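Belay Neighborhood Newsletter
12/11/2024

The Repair Table Is Staying Put for the Winter

When we first set up the repair table back in September, I will admit I thought we would be packing it away again by the time the leaves were down. One person came to the first evening, with a toaster, and we all stood around that toaster like it was a new baby. Well, word got out (as it does in Belay) and by last month there was a line out to the coat rack, with lamps and zippers and a music box that plays only the second half of its tune. So I am very happy to tell you that we are keeping it going straight through the cold months, in the same room at the Clilberg Hall, from 6 to 8 in the evening, on the same nights as the library van.

A few things have changed, so please bear with me. The side door on Hotov Street sticks badly once the weather turns, and we would rather you came in by the front, where there is also a mat for your boots. We can take 30 items in an evening and no more, which I know will disappoint some of you, but last time we were still gluing chair legs when the hall wanted its lights off. If you have 2 things that need fixing, bring the one you miss most and save the other for next time. Please also bring the cord, the lid, the odd screw you put in a saucer, and anything else that belongs to it. You would be amazed how often the missing part is at home in a kitchen drawer!

We still can't take microwaves, gas heaters or anything with a cracked battery. The drop-off center at Skistovex will accept all of those, and they were very patient with me on the phone when I asked the same question twice.

Now, money. The table is free and will stay free, but glue and thread and fuses do add up, and the jar by the door has brought in $200 so far, every bit of it in small bills and coins. Thank you. It paid for a good soldering iron and a box of assorted springs, and there is $60 left over that I would like to put toward a sewing machine if anyone hears of a used one going for a fair price. It needn't be pretty. It does need to get through denim.

We could also use a few more hands, especially anyone who is comfortable with clocks, as we have had three come in and I have been putting their owners off with cookies. You don't have to be an expert, and you don't have to come every time. Leave a note in the newsletter box and I will call you back, most likely after supper. 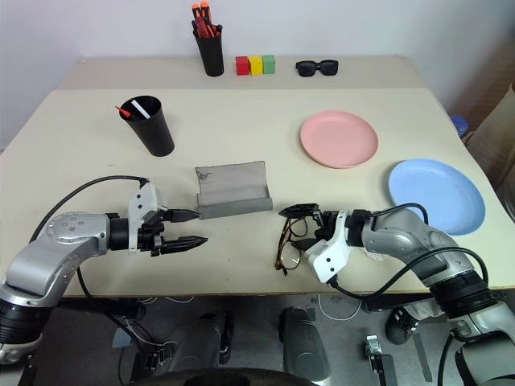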